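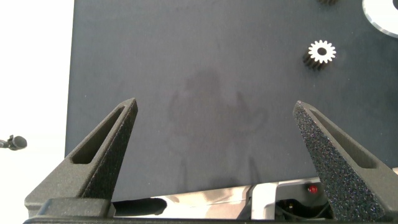
The small gear on the mat, fingers open.

Soledad Mercado had read the paper twice before lunch, and she still didn't believe the number. Out of 628 tries, the Cluvar method had missed two.

"Two," she said.

"Two," said Wayne Lapointe, who had written it. He had the look of a man waiting for a cake to be cut.

"And who picked the gears?"

"They were random."

"Random how?"

He looked at the mat. It had learned from 3000 grasps, he told her, all of them recorded at the Futham lab, and then it was tested on parts it had never met. She asked where the new parts came from. The same drawer, he said — but a different tray.

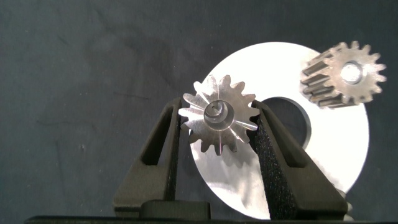 "It holds on fine," Soledad said. "I never said it couldn't hold a gear. I said you don't know why it can."

"Does Gemon care why?"

"Gemon will, when they buy a box of their own gears and your number drops to a coin toss."

Lapointe rubbed his eyes. It was past six, and Garnet MacDonald wanted the final draft by morning. On page four the word "any" stood in front of the word "part." Soledad had circled it in pencil, hard enough to dent the paper.

"Run 600 more," she said. "I bring the parts."

"From where?"

"My garage."

He laughed, then saw that she already had her car keys out.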